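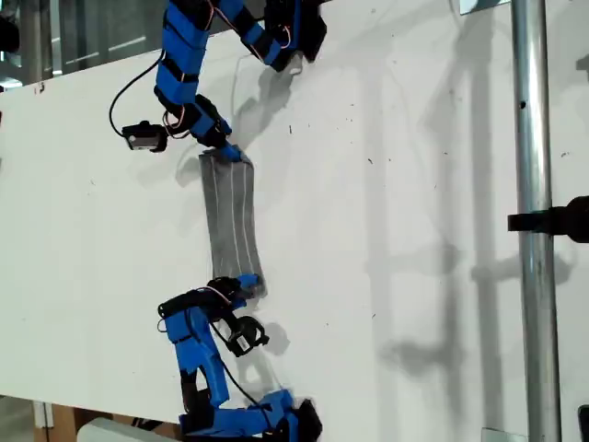

Search this site
Search for: Go

A visit to the county elections office

Sep 24, 2023

The county held its elections open house at the Bamberg Building on Ehlers Road, and I drove over from Sovside to see it. I have voted in this county for 20 years and had never been inside the place where the ballots go. I have also heard plenty of talk, at the diner and online, about what goes on in there, and most of the talkers hadn't been inside either.

The Bamberg Building used to be a furniture store. The county leases it, and the lease comes up again in January. You park in back, because the front lot is reserved for the license office next door. There was a sign on the wrong door. I went in through the license office and was sent out again, and so was the couple behind me.

At the entrance you sign a sheet, show a photo ID and get a sticker. No bags past the second door. I had to walk my wife's tote back to the car, which I mention in case you go to the next one. Phones were allowed in the front half of the building but not in the ballot room. A deputy sat at the second door with a paperback.

Wubit Hailu led our tour. She runs the mail ballot side of the office and came there from the county recorder. She talked fast and took questions as they came, which I appreciated. The tour was supposed to last 50 minutes. Ours ran well past that, mainly on account of one man who wanted to go over the voter rolls line by line. She was patient with him up to a point and then told him the public records counter opens at eight.

We started at the voter registration desks. New forms come in by mail, from the license office and over the counter. A clerk types them in, a second clerk compares the entry with the form, and the form gets scanned and put in a box. If something doesn't match, a letter goes out. I asked what happens if the person never answers the letter. Hailu said the registration sits in a pending file and the voter has to clear it up at the polls or before. She showed us a blank copy of the letter. It is two pages long and I had to read the first paragraph twice to find out what it wanted. I said so, and another woman on the tour said the same. Hailu said the wording comes from the state and the county can't change it. I would like to see that pushed on a little harder.

Then citizenship, which was what half the group had come to ask about. Someone wanted to know how the office keeps noncitizens off the rolls. The answer was that applicants swear to it on the form under penalty of law, and the office works from whatever checks the state gives it. She did not go beyond that. Some people in the group weren't satisfied, and I can't say I was completely satisfied myself. I do think it was a straight answer to the part she could answer. The rest is a matter for the legislature, and our representative has an office in Sovside with a phone that gets picked up. I've called it.

Next was the mail ballot room. It is smaller than I had pictured, with long tables, gray bins on carts and a wire cage along the back wall where returned envelopes are kept before they are opened. The cage takes two keys. One is held by a Republican staffer and one by a Democrat, and neither can get in alone. The log for the cage hangs on a clipboard right there on the gate, and we were allowed to read it. The last entry was from a training day. Every line had two sets of initials except one, where the second set was squeezed in above the line as if somebody had been reminded. I asked about it. Hailu said yes, somebody had been reminded.

Signature checking got the most time. They put old training samples up on a screen and let us vote on them, match or no match. I was wrong on two of them. One was a man's signature before and after a stroke, and I had called it a forgery. When a reviewer rejects a signature it goes to a pair of reviewers, one from each party, and if they both reject it the voter is called, emailed and sent a letter. In the last general election the office sent 626 of those letters. I asked how many were answered. She didn't have the number with her and wrote down my email address. I'll add it here if she sends it.

The counting machines are kept in what was the furniture store's mattress showroom. You can still see the marks on the floor. The county uses Grorano scanners, bought under the last board. They are not hooked up to the internet. Hailu had one pulled away from the wall so people could walk behind it and look, and most of us did. I am no engineer and looking at the back of a machine doesn't prove much to me. What I found more useful was the paper. Every ballot in this county is a sheet of paper marked by hand, and the sheets are kept in sealed boxes after the count. If there is an argument about a race, the sheets can be pulled out and counted again by people sitting at a table. That would be my answer to anyone who asks me about the machines.

We ran a test batch. Each visitor got a sample ballot with made-up contests on it (best pie, best president on money, whether to keep daylight saving time) and we fed them in one at a time. Mine was kicked back because I had filled in two pies. The scanner's screen told me so and gave me the choice of fixing it or casting it as it was. A printed tape came out at the end, and two people from the group checked it against the ballots by hand. It matched. Pecan won.

I had three complaints and gave them to the staff on the comment card.

First, the tour ought to cover the drop boxes, and it didn't. We were told there are cameras on them and that the pickup teams work in pairs. I would have liked to see a pickup log the way we saw the cage log. The one outside the Sovside library is the one people around here ask about.

Second, the hours. The open house was on for one afternoon and groups were held to 10 people. When I left, there was a line outside and some had already gone home. If the county wants people to trust the count it should let more of them through the door, and in the evening too.

Third, there was very little about recruiting poll workers. There was one stack of applications by the exit with no one standing near it. The office is short of Republican workers in the western precincts, which I only learned because I asked. Both parties are supposed to be represented at every table. If our side doesn't send people, then our side isn't at the table, and it is hard to complain afterward about what happened there. I took an application — my brother-in-law took one as well, though he says he is only thinking about it.

Observers came up toward the end. Anyone appointed by a party or a candidate can watch the opening and scanning of ballots from behind a rail. The rail is close enough to see the reviewers' hands and too far to read a name on an envelope. You have to be appointed in writing before the deadline, so don't just show up on election night expecting to be let in. Call your county party first. Mine had a form ready and emailed it to me the same day.

Refreshments were coffee and store-bought cookies. The restroom is down the hall from the registration desks and you need an escort to get to it.

I came away thinking better of the people working there than I had going in. I still want the drop box logs, I still think the letter is badly written, and I'd like a better answer on citizenship checks than the one the state has handed down. Those questions are all going in a letter to the county board. The next board meeting is open to the public and comment cards are taken at the door until the meeting starts. You have to put your street address on the card or they won't call your name.

We use cookies to remember your settings and to see which pages are read. By continuing to use this site you accept our use of cookies. Accept Learn more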